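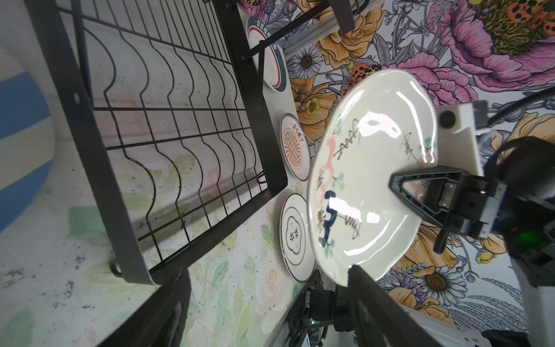
Telberg 家居小铺 › 厨房 › 沥水与收纳

Stesel 波浪格沥碗架(黑色)

售价:128元
库存:有货
颜色:黑色
配送:付款后两个工作日内寄出,偏远地区稍慢

选购数量 加入购物车 收藏本品

商品介绍

洗碗这件事,喜欢的人不多,可是洗完以后把盘子一只一只立起来,看着水顺着盘面往下流,心里总会松快一点。Stesel 沥碗架我们自己家里用了很久才决定放到店里来卖,中间换过两家做同类架子的供应商,有的格子太窄,汤盘塞不进去,有的底脚一高一低,放在台面上一碰就晃,用着用着就不想用了。Stesel 是 Reijo Salminen 寄样品过来的,他给几个北欧的小牌子画过厨房用品,平时话很少,样品箱子里只夹了一张纸条,写着“先拿你们家最大的盘子试试”。我们就真的拿最大的盘子试了,那是一只过年才端出来盛鱼的大盘,稍微斜一点,站住了。

架子是黑色金属线做的,分一高一低两个部分。低的部分是一道一道波浪形的隔条,弯弯的,盘子的边嵌进弯里就有了依靠,不容易左右倒。高的部分我们习惯拿来放碗、放杯子,或者放一些不想和盘子挤在一起的小东西,比如孩子的勺子、茶漏、削皮刀。底座是长方形的,放在水槽旁边、餐边柜上都可以,线条简单,跟花一点的台面搭在一起也不会显得乱。

为什么要波浪形的隔条

常有客人写信来问,直的隔条和波浪的隔条差在哪里。直的隔条对盘子的厚度比较挑剔,薄的盘子在里面会歪来歪去,厚一点的老式瓷盘又卡得很紧,往外抽的时候咯吱一声,听着心疼。波浪的隔条有弯的地方,薄盘子靠在弯里,厚盘子往宽处挪一挪,多半都能找到一个舒服的位置。家里的盘子如果都是一套买回来的,差别可能不大;像我们这样东一只西一只攒起来的,有结婚时买的,有旅行带回来的,还有外婆留下来的,用波浪的会省心很多。

放盘子的时候,建议正面都朝同一个方向。这样收盘子的时候一手拿一只,不用转来转去,盘面和盘面之间也有点空,水汽散得快。大盘靠里,小盘靠外,手伸进去就不会碰到。
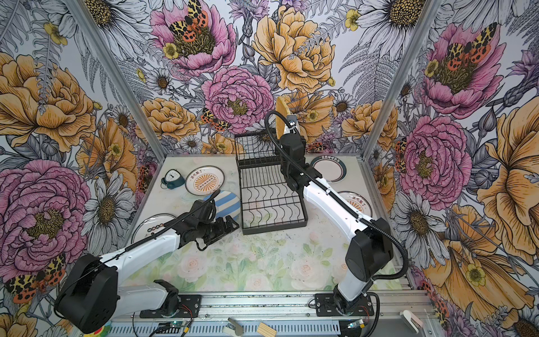 黑色线架与各色花盘:印着橙色太阳纹和红字的白盘、浅蓝与白色条纹的圆盘,桌面是浅浅的粉玫瑰花纹。

配什么样的盘子好看

说到盘子,忍不住想多讲两句。黑色的架子有一个好处,什么花色都压得住。带红字的、有毛笔字和淡彩花朵的,这类热热闹闹的中式盘子,单独摆在白色架子上有时候会显得满,放到黑色的线条里反而清清楚楚,每一只都看得出样子来。浅色条纹的盘子就更不用说了,清清爽爽的,夏天盛一点凉拌黄瓜,吃完洗好往架子上一立,厨房都跟着凉快起来!

木色的盘子也常有人问能不能一起沥。如果您家里的是真正的木盘,我们的习惯是先用干布擦一遍,再立起来通风,不要长时间和滴水的瓷盘紧挨着,也不要放到太阳底下晒,晒久了容易翘。仿木色的盘子就看它原来的说明,按普通餐盘处理大多没有问题。

如果您喜欢手绘或者带字的盘子,洗的时候请用软海绵,钢丝球就放过它们吧。釉面上那种亮亮的光泽,刮花了是补不回来的。

商品参数

品名:Stesel 波浪格沥碗架
材质:金属
颜色:黑色
长度:485毫米
结构:高低两部分,下部为波浪形隔条
适用:餐盘、汤盘、碗、杯
包装内含:沥碗架一只、说明卡一张
接水盘:不含,可另购 Sial 接水盘

长度请务必先量一量再下单。水槽旁边的位置看着宽敞,有时候龙头一转就碰到架子,我们自己第一次就是这样,最后只好把架子横过来放。量的时候把龙头能转到的地方也算进去,再给手留一点余地。

关于接水盘

架子下面没有自带接水盘,这一点请留意。直接摆在沥水台上的话不需要接水盘,水自己就流走了。放在木台面或者铺了桌布的桌子上,最好垫一块吸水垫,或者搭配店里的 Sial 接水盘一起用。Sial 的边沿做得低,架子放进去不会显得笨重,倒水的时候从一个角慢慢倾出来就好。家里有旧的烤盘也可以先凑合着用,尺寸够大就行,不必专门再买一样。

日常保养

每隔几天把架子拿到水龙头下冲一冲,波浪弯的里侧容易积水垢,可以用旧牙刷轻轻刷一下。水硬的地方可以在温水里加一点白醋,布蘸湿了敷上一会儿,再用清水冲净、擦干。请不要用漂白水,也不要和湿的铁锅长时间靠在一起。底脚的位置偶尔翻过来看看,有饭粒或者茶叶卡在那里的话顺手拿掉。

晚上睡觉前如果盘子已经干了,还是建议收进柜子里,让架子也空一空。我知道这个很难做到,我自己家里就常常直接从架子上拿盘子吃早饭,一个盘子从来没有回过柜子。

顾客常问

能放多重的碗?
日常一家人用的餐具没有问题。铸铁锅、砂锅这样重的东西请不要放上去,线条受力久了可能会变形。

会不会刮到盘子?
轻拿轻放一般不会。盘子底圈如果没有上釉、摸起来粗粗的,往里推的时候请抬一抬,别拖着走。

能不能进洗碗机?
不建议,用手洗就好,地方也占得太大。

有没有白色?
目前只有黑色。想要浅色的朋友可以看看店里的 Tellar 沥碗架,那一款没有高低之分,比较矮,适合吊柜压得低的厨房。Tellar 预计六月到货,可以先在页面上登记,到货了给您发消息。

可以只买架子不买接水盘吗?
当然可以,两样是分开卖的,凑不凑成一套随您。

寄送与退换

架子用纸箱包装,四角垫了厚纸。收到以后请先把架子放在平的台面上按一按,如果有摇晃或者线条明显歪斜,拍照发给我们,换一只新的给您,来回运费由小铺承担。没有用过的架子,签收后10天内可以退货,请保留原来的纸箱。用过以后觉得尺寸不合适的,也欢迎来信商量,我们尽量想办法。

同城的朋友可以预约自提,下单时在备注里写上“自提”两个字,门口的铃有点小声,多按一下。

来自顾客的话

“婆婆的老盘子比较厚,以前的架子夹得太紧,换了这个以后放得下了,也好拿。就是比想象中长一点,我把刀架挪到另外一边去了。”

“高的那边我拿来放奶瓶,低的放盘子,早上不会找来找去。希望以后出一个短一点的。”

“买了两只,一只在家,一只放在工作室的茶水间。同事们居然开始自己洗杯子了,这个算意外收获吧!”

“收到的时候箱子压扁了一个角,架子没有事。客服回复很快,还教我怎么去水垢。”

写在后面

这一页的文字是 Bezawit Tufa 写的,就是平时回复您来信的那个人。到今天小铺已经寄出100多只 Stesel,写信来问的问题我大多补进了上面的“顾客常问”,如果还有没讲到的,请直接在页面底下留言,或者把您家水槽旁边的尺寸发过来,我帮您一起看看放不放得下。回信可能要等到晚上,孩子睡了以后我会一封一封看。

页面更新:2020年4月10日

您可能还想看
Sial 接水盘
Tellar 矮款沥碗架(预约登记)
棉麻擦盘布
软海绵

返回厨房分类 联系我们 配送说明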